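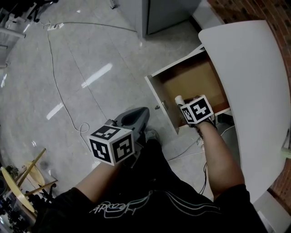
*Page last changed: 6 Mar 2021*

## 3. Desk Drawer: Loading and Daily Use

This section applies to white desks with a single drawer under the top. Assembly of the frame is covered in Section 2.

1. Sit facing the drawer, with the chair far enough back for the drawer to open fully.
2. Pull the drawer out by its front panel until it stops. Do not lift the panel while pulling.
3. Place small items, such as rolls and bottles, toward the front. Stand bottles upright only if they clear the underside of the desktop.
4. Lay flat items against the bottom of the drawer. Do not stack them above the side walls.
5. Remove your hand from the drawer, then push the front panel closed with an open palm.

**Note:** Liquids must be capped before storage. Wipe up spills with a dry cloth, as the drawer bottom is not sealed.

**Caution:** Do not lean on an open drawer or use it to support the forearms.

**Caution:** Power strips and cables on the floor must be kept clear of chair casters and feet. Cables under the desk are to be gathered and tied before the drawer is used for the first time.

### 3.1 If the drawer sticks

Empty the drawer and check both runners for loose objects. If it still does not close, stop using it and report the desk number to Hadiza Isah, Furniture and Supplies, extension 14.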